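The Unmade Bed: Keeping a New Mattress Clean in a Small Room
Last updated: 22 Sep 2018

A mattress spends very little of its life without a sheet on it, and those few hours do a fair amount of harm. Quilted tops collect whatever is in the air and on the hands. In a small room where the bed shares its floor with the laundry, the load is heavier – lint, thread ends, scraps of packaging and grit from shoes.

Roland Wragg fitted out rental rooms for Haldane until January and now inspects bedding for Plodum, a letting firm with 40 furnished rooms on its books. His standing advice is to leave the delivery plastic around the base until the top has been cleaned and the linen is folded and ready. The film keeps floor dust off the border fabric, where it is hardest to shift.

A stacked washer-dryer helps with the order of work. Linen can be folded at the machine and dropped into a basket between it and the bed. The basket should have perforated sides, and should stand clear of the walking line.
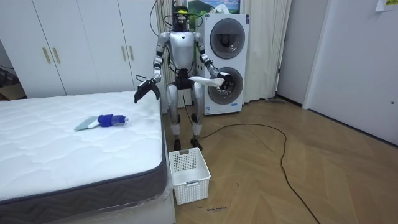

Tools for the top

A vacuum cleaner is the usual choice and suits a flat cover. Deep quilting is another matter. The nozzle rides on the puffs and misses the seams, and on a loosely stitched top it can lift the cover. Wragg uses a hand brush and a dustpan, both kept for bedding only. The bristles should be soft and set in a wide block, and the pan should have a straight front lip with a flexible strip. A hard, bare lip catches the stitching.

The set he carries is an Iline, now 5 years old. Larger pieces, such as crumpled wrapping, are swept first and singly. Fine dust follows. 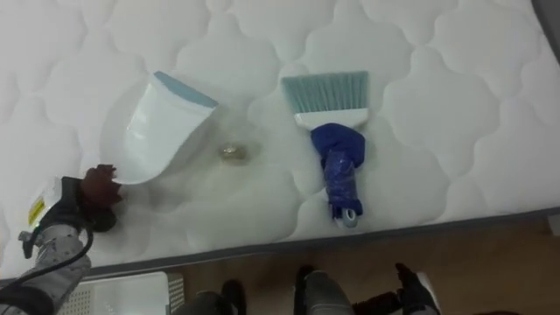 Working order

Start at the side furthest from the door and work towards the near border. Lay the pan flat, press lightly so that the lip sinks to the level of the seams, and bring the brush to it in short strokes. Long strokes flick debris over the edge – it then has to be found on the floor. On a top with rounded puffs, follow the grooves.

Lift the pan with the lip slightly raised and carry it level. Light plastic pieces roll easily. 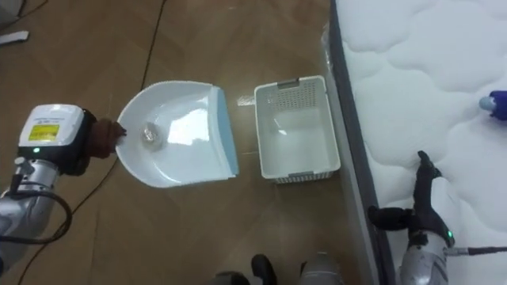
Dustpan, storage basket and quilted mattress, with part of the plastic wrapping still on.

Empty the pan before starting the next strip. Plodum allows some 16 minutes for a double bed, floor included, which Wragg considers generous for a new mattress and tight for an old one. A Brisis pocket-sprung model with 3000 springs needs no different treatment from a cheap foam one, as the work is confined to the cover.
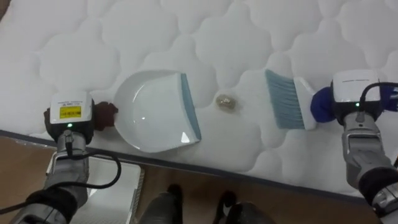
Damp cleaning comes last, if at all. A barely moist sponge will deal with a surface mark, but the quilting holds water and needs several hours uncovered before a protector goes on. The border fabric can be brushed dry once the film has been cut away. Cut it along the underside, with the blade facing outwards.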